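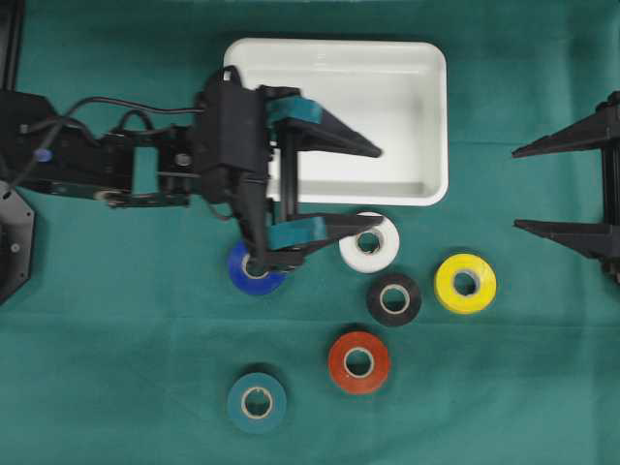 Lamduan Chaiyaporn has objected that calling Skevine a planner flatters it, and that most of what it does is bookkeeping between a camera and a motor controller. The project's own documentation uses the term "task layer" and leaves the question there.

Skevine is an open-source software stack for two-armed tabletop manipulation. It covers perception, task sequencing, motion generation and the logging of runs, and is written mainly in C++ with Python bindings. It was first developed at the Stosdale workshop as a replacement for a set of scripts known as Grorness, parts of which survive in the calibration tools.

Overview

Skevine divides a job into a scene model, a goal list and a pair of arm queues. The scene model holds the estimated pose of each object together with a confidence value and the time of the last sighting. The goal list is plain text. A typical entry names an object class, a colour label and a destination region, such as a roll of tape and a tray. The arm queues are filled from the goal list each time the scene model changes by more than a set tolerance.

Either arm may be assigned to any goal within its reach. Where both can reach, the allocator favours the arm with the shorter joint-space path, and the other is held at a parked pose with its fingers clear of the shared region. Earlier versions locked the whole tray region to one arm at a time. Version 21 replaced the lock with swept-volume checking.

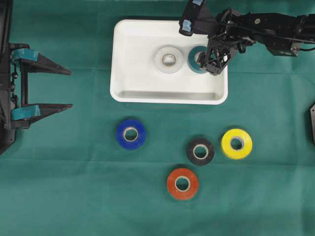
Tape-sorting task: two rolls inside the tray, four on the cloth.

Perception

Objects are segmented by colour and shape from the overhead view, then refined from the wrist view where one is fitted. Rolls of electrical tape are a common test object for the software. They are cheap, come in many colours and present a ring with a clear centre, so the fitted circle can be checked against the inner edge as well as the outer.

Known weaknesses are objects close in colour to the work surface and objects hidden by a gripper. A teal roll on green cloth may be found only by its core. For hidden objects the tracker keeps the last pose and lowers its confidence over 60 frames, after which the entry is dropped and the goal returns to the list. Users who find this too quick usually raise the limit in the scene file – the setting is called hold_frames.

Control

Joint targets are sent through the Nedeljković interpolator, a jerk-limited routine named after its author and also distributed separately. It accepts a new target mid-motion without stopping the arm. Gripper commands travel on their own channel and are not synchronized with arm motion unless the goal asks for it.

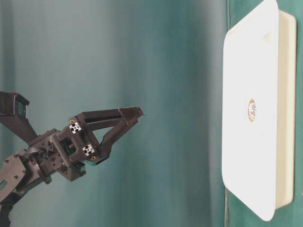 Vol. 23, p. 2,001

Side cameras are optional. When one is present, Skevine uses it to estimate the height of the fingertips relative to the rim of a tray or bin, a quantity the overhead view measures poorly. The estimate feeds the approach phase only. Once the fingers begin to close, the controller relies on motor current and ignores the cameras.

Tooling

Each run is written to a single log containing joint states, camera timestamps and every change to the goal list. The replay tool steps through the log and can rerun the allocator with altered settings, though it does not simulate contact. Logs made before the November format change need to be converted first.

See also: Grorness; Motion interpolation; Bin picking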